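Harnirdale puts its hand-held grippers up for rent

Thursday, May 13, 2021

If you've been watching the hand-held gripper thing from the sidelines, waiting for a way to try it without buying in, your wait is over. Harnirdale opened rentals on its Sulla kit this week, and I've been poking at the offer (and the kit!) ever since.

For anyone new to these, you hold the gripper yourself and do the chore with your own arm, and the camera records what the tool sees. The recordings then go toward teaching a robot arm to do the same job. No arm needed on your end, which is the part I love, given what arms cost and how much of my house I'm willing to give up.

The rental runs $300 a week for a pair of grippers, with a 3-week minimum. You also get a login to Bisunora, the company's web tool for sorting and trimming your recordings, and that login stays good for the length of the rental. Shipping is extra. There's a $1000 deposit too, and I'd read the damage terms before you hand that over, as they're a little vague on what counts as normal wear.

I went straight for cloth, because cloth is what everybody wants and what everybody has trouble with. One gripper to a hand, a piece of fabric between them, go. 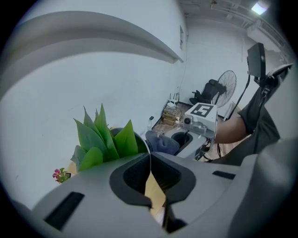

My first tries were clumsy. You want to use your fingertips and you don't have any, so you end up pinching an edge, losing it, pinching it again and muttering. By the second evening I'd slowed way down and it went a lot better. The grippers do get heavy on the wrist after a long stretch, and I'd have liked a softer handle. I switched to shorter sessions and that helped.

Bisunora is fine! It loads fast and the trimming is easy to pick up, but I couldn't find a way to rename a whole batch at once, so I did mine one by one with a podcast on. Harnirdale tells me batch renaming is on the list, no date yet.

The other outfit I'd look at is Noh, which sells its grippers outright and doesn't rent. If you already know you'll be recording for months, do that math first. For a short project I'd go with Sulla.

Orders are open now on the Harnirdale site, and kits go out 5 business days after the deposit clears. Schools can ask for a longer rental at a lower weekly rate, but you have to email for the price.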